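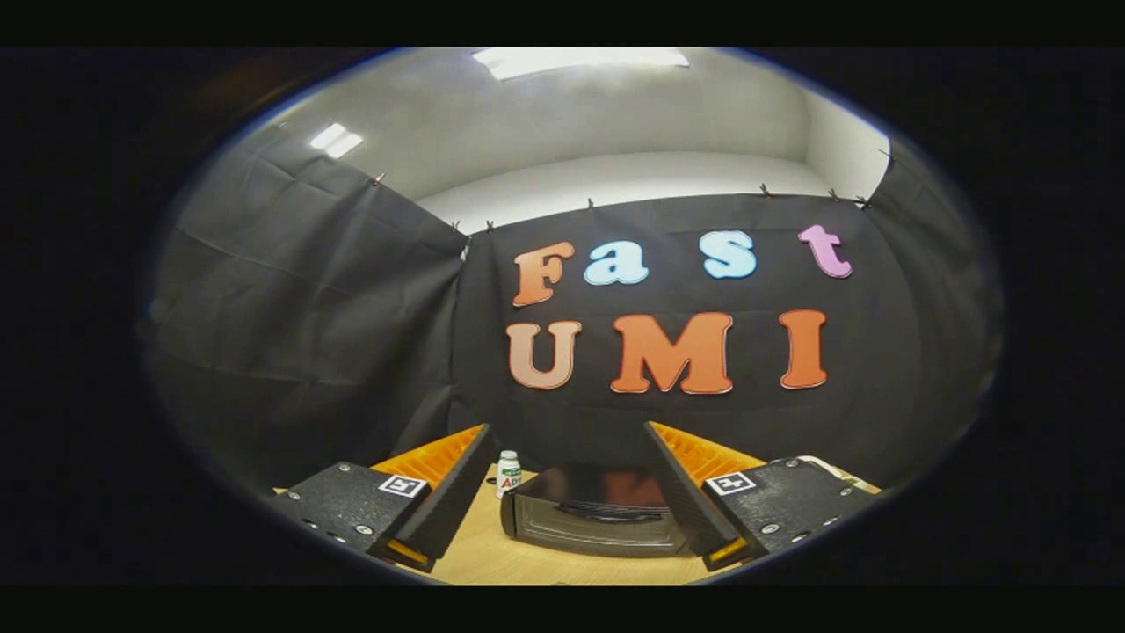 我用Zusora的黑色背景布已经有一段时间，现在想写一篇比较完整的评价。中文不是我的母语，如果有些词用得不太准确，请大家原谅。我买的是他们的组合装，里面有一块宽布、一块窄布和一袋小夹子，横杆要另外买。我们的房间有一面白墙，天花板上是方形的荧光灯板，墙面反光比较强，所以我需要一个颜色深、不反光的背景，放在桌子后面。布挂好以后，上面的两行字“Fast”和“UMI”看得很清楚，橙色的字母在黑色上特别明显，浅蓝色的“a”和“s”也很好认。不过左边那块布上的折痕和下垂也很清楚，关于这个问题我后面会详细写。

先说价格。整套是3,145卢布，运费另外算。我买以前比较了三个牌子：Zusora、Stister和Mocanu。Stister的布比较厚，价格也高一些，可是它只有一种宽度，我的房间放不下。Mocanu最便宜，但是卖家不回答问题，我问了两次布的边有没有缝好，都没有得到回复，所以我没有买。Zusora的卖家当天就回答了，还告诉我洗的时候水温不要高。这一点对我的决定有很大的影响。

关于包装。布是叠成小方块寄来的，外面有一层透明的塑料袋。我认为这是这个产品最大的缺点。黑布叠得这么紧，打开以后到处都是方格形状的折痕，像一张地图。说明书上写“悬挂后折痕会自然消失”，我觉得这句话写得太乐观。我挂了一个星期，大的折痕变浅了，小的还在。如果卖家可以把布卷在纸筒上寄，我愿意多付一点钱。

布的颜色我很满意。我以前用过一块便宜的黑布（不记得是什么牌子），在灯光下面它变成深灰色，有的地方甚至有一点发绿。Zusora的这一块是比较正的黑色，正面是哑光的，反面稍微亮一些。第一次挂的时候我把正反面弄错了，自己看了很久也不明白为什么会反光。说明书里没有写哪一面是正面。后来我用手摸，发现正面的手感比较粗，反面比较滑。买了这套产品的朋友可以先用手摸一下再挂，能省很多时间。

布的厚度是中等。它不能完全挡住后面来的强光，假如您的背景后面是窗户，我不推荐这一款，应该考虑Stister。我的布后面是白墙，没有这个问题。布的上边没有到墙的最高处，所以上面会露出一条白色的墙。有的人可能不喜欢这样，我觉得没有关系，因为我需要的部分是桌子后面的那一块。

然后我想谈夹子。一袋里有20个，是深色的小夹子，夹在黑布上不太显眼。这是我喜欢的地方。以前我用的是办公室的长尾夹，颜色有红有绿，从远处看很乱。Zusora的夹子弹簧比较硬，第一次用的时候手指会疼，用过几次以后会稍微松一点，但还是夹得很牢。夹子的嘴里面有一层软的垫子，这样不会在布上留下很深的印子。有一个夹子寄到的时候垫子已经掉了，我用胶水粘回去，到现在没有再掉。

怎么安排夹子，我也是试了很多次才找到比较好的方法。最开始我把它们平均地夹在上边，看起来很整齐，可是两块布交接的地方总是会分开，露出后面的白墙。所以我在左边的布和中间的布相接的地方，把几个夹子夹得很近，其他的地方就放得稀一些。这样接缝能够合住。缺点是夹子少的地方布会往下沉，出现波浪。您如果只挂一块布，就不会遇到这样的困难，平均地夹就可以了。

两块布的区别也应该说明一下。宽的那块从桌子后面一直拉到上面，比较平，因为它的重量能把自己拉直。窄的那块我挂在左侧，斜着往旁边垂，皱得比较厉害。我本来以为是布的质量不同，写信问了卖家，他们说是同一种料子，只是窄布的下边没有加重。我后来在家里试过，把一根细的金属链子缝进下边，效果好多了。可是链子会碰到地板发出声音，我又拆掉了。现在我还在找别的办法，也许会用一条比较重的带子。

关于熨烫。说明书允许用低温熨斗。我用蒸汽挂烫机，从反面慢慢地做，宽的那块用了25分钟。不要从正面熨，正面熨过的地方会有一点发亮，我在角上试过一次，那个亮点到现在还能看到，幸好位置很低。窄的那块我做得不太认真，这一点我承认。

洗过一次。冷水，手洗，没有脱水。第一盆水是深灰色的，第二盆已经比较干净。缩水很少，我用尺子量过，宽度没有变化，长度短了一点，可是不影响使用。布边的缝线很好，没有线头出来。洗以前请一定把它和浅色的衣服分开，我觉得这个不用多解释。

黑布最麻烦的事情是灰尘。任何一点白色的纤维、头发、纸屑，在上面都像夜里的星星。我每次用以前都用粘毛的滚筒滚一遍，从上往下。Zusora的料子比较容易吸灰，这可能是哑光布都有的问题，我没有办法比较，因为Stister的那块我只在朋友那里见过一会儿。

在布上放字母，需要注意重量。轻的字母没有问题。大的、厚的字母会把布往前拉，周围出现一圈小皱纹。我的建议是先把布拉紧，然后再放字母，最后站远一点看两行是不是平行。我在地板上先把字母摆了一遍，用粉笔在布上做很小的记号。粉笔的记号用湿毛巾一擦就没有了，这个方法我推荐。请不要用强力的双面胶直接粘在正面，我试过一小块，撕下来的时候带走了一些绒毛，留下一个浅色的方块。

颜色的选择也值得说一下。在这种黑色前面，橙色、浅蓝、粉紫这样的颜色都很漂亮。深蓝色和深绿色我也试过，从远一点的地方几乎看不见。字母外边如果有一圈细的浅色边，会更清楚。这跟Zusora的产品没有直接的关系，但是买黑布的人很多都是为了在前面放字或者放东西，所以我写在评价里面。

横杆我买的是Nondside的，商店里写可以承受100牛的力，我没有测试过，也没有必要测试，两块布的重量很小。它的表面有点滑，夹子有时候会慢慢地向低的一边移动。我在杆子上绕了几圈布胶带，问题就解决了。如果Zusora能在组合装里配一根粗糙一些的杆子，这套产品会完整很多。现在的情况是，买的人要自己去查杆子的粗细和夹子合不合适，页面上没有给出这个数据。我是问了卖家才知道的。

我也想说一下气味。刚打开的时候有一种染料的味道，不是很强，但是在小房间里能闻到。我把窗户打开，晚上没有关，第二天就好了很多。对味道敏感的人，最好先在阳台上放两天。

下面是我给的分数，满分是五分。
颜色：五分
布料和缝线：四分
夹子：四分
包装：二分
说明书：二分
价格：四分

会不会再买？如果只买布，我会再买一块宽的，把左边的窄布换掉。窄的那块我不太推荐，除非您的空间真的不够，或者只是想用它来挡住旁边的东西。夹子可以单独买，我觉得一袋够用，挂两块布还有剩下的。

04/11/2018 补充：有读者问我，这块布能不能剪短。可以剪，但是剪过的边会散开，需要自己缝一道，或者用热熔的衬条。我没有剪，我把多余的部分折到桌子后面，用一个夹子固定住。还有人问Mocanu后来有没有回信。没有。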